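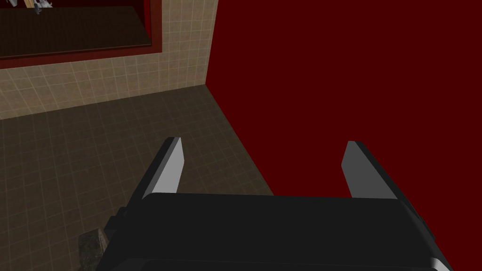

OK, slide one. Say hi, thank Shakuntala Joshi for the invite, then get going – I ran over last time.

Start with why I cared. We had two grippers on the shortlist, the Davden and the Villalba, and one arm to put them on. Swapping hardware takes me most of a morning, so we did the first round in simulation. Same room, same wrist view, same controller for both.

Ask the room: who here has picked a gripper from the spec sheet? (Wait for hands. Mine goes up too!)

Next, the tasks. 16 objects, 7 tries each per gripper. Don't read out the table, people can read. Just point at the thin flat stuff, where the Villalba did badly and I spent two days blaming my own code.

Then the wrist view. A wide palm eats a lot of the picture, and I hadn't thought about that at all when I set the camera mount. Moving it back 14 millimeters helped with the low grasps and made the shelf grasps worse. Mention that Trovthorpe tilts theirs – I want to try it.

Controller bit, keep it short. Position control first, then force limits. We changed the closing speed 6 times before I'd trust any of the numbers.

Last slide: real arm tests start in November over at Paltmont. If anybody has soft fingertips they'd lend me, come find me at the coffee table.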